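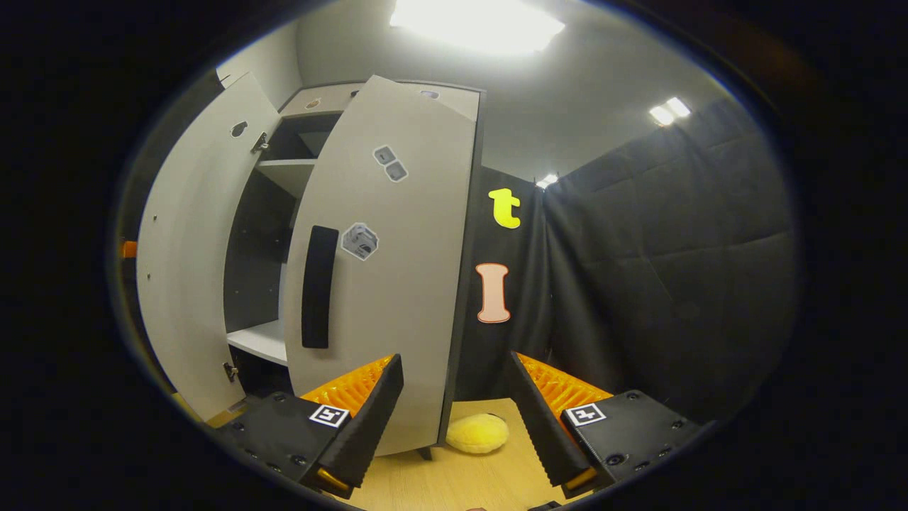

Ilango Rao says the heat is included at Kernness and always has been, whatever the new sheet from Warrier says, and that I should get it in writing before I sign anything. He said it twice on the phone and then sent it as a message as well, so I have it to show them if it comes to that. He has been in the building long enough to have seen the lease form change, and in his copy it is all on the first page: heat, water, sewer, garbage. Hydro is separate. On the sheet I was given, heat has dropped out of the list and there is nothing in its place, neither included nor extra.

So that was the start of the day. I got the sheet out again after breakfast and read it properly with the big light on. The rent is $760 a month for the one-bedroom. That is the figure they gave me on the phone and it is the figure on the sheet, so no complaint there. I had been working on the understanding that it covered heat. If it doesn't, I need to know what a January costs on the north side of that building, and the unit they have for me is on the north side.

Wrote my questions on the back of an envelope. Heat. Whether the parking spot comes with the unit or has to be applied for. Whether the storage locker in the basement is assigned or first come. What happens to the rent if my income goes down, and how soon. Whether the income review is done on the anniversary of moving in or all at once in the spring for everybody. The last one matters to me because the small pension from the mill is paid in a strange way and looks larger in some months than it is.

Called Warrier at nine when they open. On hold for a good while. The woman who answered was pleasant and said heat was included in all the older buildings, and then she went to check and came back less sure. There is some work going on with the boilers and units are being moved over to their own controls, and she thought the sheets had been redone ahead of that. She could not say whether mine was one of them. She took my number and said Amedeo Mazza would call me, that he does the leasing for Kernness and Zunesano both.

Did the dishes and cleaned out the hall closet while I waited. Two bags for the thrift store. Found the box with the old tax papers, which I had been looking for since the application went in, and put it on the table so I would not lose it again. They want the notice of assessment for the last two years. I had sent only the most recent and they had written back asking for the other one. The earlier one was in the box, folded in with the gas receipts. I will take it over to the library and get it copied, since I don't like mailing originals.

Mazza called just after eleven. He was in a car, I think, or somewhere with traffic. He asked for my application number and I read it to him. He said the heat is included for the term of the first lease whichever system the unit is on, and that after that, if the unit has been moved to its own control, the tenant pays for it and the rent is adjusted down to allow for it. I asked by how much. He said there was a schedule. I asked if he would send me the schedule. He said he would. I asked if the part about the first term could be written into the lease and he said it was his understanding that it already was, in the part about services. I said it wasn't on my sheet. He said the sheet was only a summary and the lease was the lease.

Fair enough, but I haven't seen the lease. He said I could come in and read it before I signed and take as long as I liked. I said I would sooner have a copy at home. There was a bit of a silence and then he said he would have one put in the mail with the schedule. I wrote all of it down as he was talking, on the same envelope, and I am copying it in here because envelopes get thrown out.

Other things he told me. The parking is separate and there is a list for it, and I would go on the bottom of the list. I have not decided whether I am keeping the car, so I asked to go on it anyway. Lockers are assigned by unit number and mine has one. The income review is in the spring for the whole building. If my income drops during the year I can ask for a review early and they have to look at it, but the new rent starts from the month after they get the papers, not from when the income changed. I would have to be quick about it. Pets he brought up himself, though I haven't any.

He also asked if I would think about Zunesano, where there is a unit coming empty on the ground floor. It is newer and has the ramp at the side. I said I would think about it but I don't believe I will. It is out past the rail line and there is only the one bus, and it doesn't run in the evening. At Kernness I can walk to Vastside for groceries, and the pharmacy and the bank machine are in the same plaza. I timed it in the summer when I first put my name down. It was an easy walk with a bag in each hand, and it would be slower in snow, but the sidewalk is on the city's plow route. That was a large part of why I picked the building in the first place.

Lunch was the rest of the soup.

Afterward I walked to the library with the assessment. The copier there was down and the girl at the desk did it on the office machine and wouldn't take anything for it. I had her do the pension letter too, both sides. Then over to the post office and sent the copies to Warrier by the kind where they have to sign. I kept the slip. It is in the blue folder now with the first letter they sent me, the one that said I was on the list, and the second one that said I had moved up it, and the offer.

Came home by the lower road and stopped across from Kernness for a few minutes to look at it. It wants paint around the windows. The front steps have been redone and there is a proper rail on both sides now, which I didn't remember. Somebody was bringing in a cart of groceries and the door stayed open by itself long enough for her to get through. I don't know which window would be mine. Third floor, north side, and the sheet gives the unit number but that means nothing from the street.

Ilango called again around supper to hear how it went. I read him what Mazza had said and he was not pleased about the part after the first term. He pays nothing for heat and does not expect to. He thinks the tenants should have had a notice about it, and he has had none. He said he would ask at the next coffee hour whether anyone else has. I said not to make a fuss on my account when I don't live there yet. He said it wouldn't be on my account. We talked a while longer about the laundry, which is on the ground floor and takes a card that you load at a machine beside the mailboxes. The machine only takes bills. He says go early in the morning, before the aides come in and do it for the people they look after.

I asked him how the sound is between the floors. He said he hears the people over him when they move chairs, and a radio sometimes, and nothing from the sides. That is better than here.

Went through the money again tonight. With heat included I have enough over each month, and can leave the savings alone. With heat extra it depends what the schedule says. If the reduction is a fair one it comes out nearly even, and if it is a token one I would be dipping in every winter. I can manage $100 a month more in the cold months without touching anything, if I give up the car. With the car I can't. So the car is really the question and I have been putting it off. The insurance is due in November. I could leave it until then, but I would have to pay to store it, or take it on the street and move it for the plow, and I am not doing that at my age.

I have to give them a yes or no within 3 weeks of the offer letter, and part of that has gone already. Mazza said the clock doesn't stop while I wait for papers. I asked him to put in the file that I had asked for the lease today, and he said he would. I have put it here too.

If I say no I don't go to the bottom, I stay where I am for one more offer, and after a second no they take the name off. I had not understood that until today. I thought it was a single chance. It makes it a little easier to hold out for the lease.

I am fairly sure I will say yes. The flat here is too much to keep up and the stairs are not getting any shorter. But I want to read it first.

To do: call Warrier if nothing has come in the mail by the end of next week. Ask about the schedule by name. Measure the bed and the good dresser. Ask Ilango for the width of his hallway, his unit is laid out the same as mine. Call the insurance. Drop the bags at the thrift store on the way to the dentist.

Cool tonight and clear. Shut the bedroom window for the first time since spring.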